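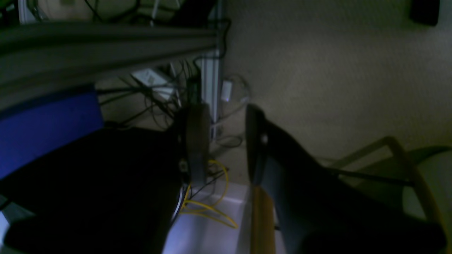 Câbles et blocs d'alimentation au pied d'un poste de travail. Un câble jaune court en boucles sur le sol.

Budgéter un robot, c'est budgéter ce qu'il y a autour

Chaque automne, au moment où les demandes d'équipement remontent, je relis les mêmes dossiers. La première page donne le prix du bras, la deuxième celui de la pince, la troisième une photo du catalogue. Ensuite vient un total, et le total est faux. Il est faux de bonne foi, par des gens compétents qui ont demandé un devis à un fournisseur et qui ont recopié ce que le fournisseur vend. Or un fournisseur de robots ne vend ni les prises, ni les goulottes, ni les heures passées à quatre pattes pour retrouver quel bloc alimente quoi.

Je défends une idée simple : dans un budget de robotique, l'installation doit avoir sa propre ligne, chiffrée avant l'achat, et cette ligne doit pouvoir faire reporter l'achat.

Prenons l'atelier de Dundine, que j'ai suivi pendant deux exercices. Le dossier initial prévoyait 2 postes avec manipulateur, installés dans des bureaux existants. Le matériel a été commandé chez Ernico, livré dans les délais, conforme à la commande. Pour les raccordements, le dossier disait : « sur l'existant ». L'existant, c'étaient des bureaux prévus pour un ordinateur et une lampe. Il a fallu ajouter des alimentations, tirer du réseau, rallonger ce qui était trop court et enrouler ce qui était trop long. Tout cela a été payé sur le budget des consommables, par petites factures, sans que personne ne les additionne.

Quand on a fini par le faire, on est arrivé à 92 heures de travail interne pour les deux postes. Aucune ne figurait dans le dossier. Les fournitures, elles, se montaient à 900 euros, une somme que la direction aurait accordée sans discuter si on la lui avait demandée au départ. Les heures posaient un autre problème, parce qu'elles avaient été prises sur un projet voisin qui a rendu son travail en retard.

On me répond souvent que ces dépenses sont trop petites pour mériter une ligne. Un câble coûte peu, c'est vrai. Mais on ne l'achète pas seul : quelqu'un le choisit, le passe, l'étiquette, et revient le débrancher quand le poste change de place. Un bras qu'on déplace deux fois dans l'année entraîne deux fois tout son câblage. Le plan d'amortissement n'en dit rien.

On me répond aussi que les équipes préfèrent commencer vite et ranger plus tard. Je comprends l'argument et je l'ai moi-même employé. Pour un essai de quelques semaines, il tient. Pour un poste qui doit servir plusieurs années, il ne tient pas, car le rangement repoussé n'est financé par aucun exercice. Le budget d'investissement est clos, et le budget de fonctionnement a d'autres priorités. Le provisoire reste sous le bureau jusqu'au déménagement suivant.

Reste la question de la sécurité, qu'on traite en général à part, dans un document que l'acheteur ne lit pas. Un sol où passent des câbles et où roulent des chaises concerne autant l'acheteur que le responsable de la prévention. Si le chemin de câbles n'est pas dans la commande, il sera demandé après la première visite, dans l'urgence et au tarif de l'urgence.

Chez Boström, le service des achats a pris une règle que je trouve saine. Aucune demande de robot n'est examinée sans un plan du poste, même dessiné à la main, qui indique l'arrivée électrique, l'arrivée réseau, l'emplacement de chaque alimentation et l'endroit où s'assoit l'opérateur. Le plan tient sur une feuille. Il arrive que le demandeur découvre en le dessinant qu'il lui manque une prise, ou que la chaise et le boîtier de commande occupent la même place. La demande est alors complétée et repart, ce qui prend une semaine au plus.

La règle a ses défauts. Elle décourage les petites équipes qui n'ont pas l'habitude de ces documents, et le site de Stivstead, rattaché au même groupe, a obtenu d'en être dispensé pour les matériels d'essai. La dispense me paraît raisonnable, à condition qu'elle ait une date de fin. Sans cela, tout devient matériel d'essai.

Pour les responsables qui préparent leur prochain budget, je propose donc de commencer par les postes déjà en service. Avant de comparer des bras et des charges utiles, passez une matinée à relever ce qui se trouve sous les tables, et notez le temps qu'il vous faut pour identifier chaque câble. À Dundine, le relevé complet du premier poste a pris 70 minutes. Ce chiffre est maintenant dans le dossier, à côté du prix du bras.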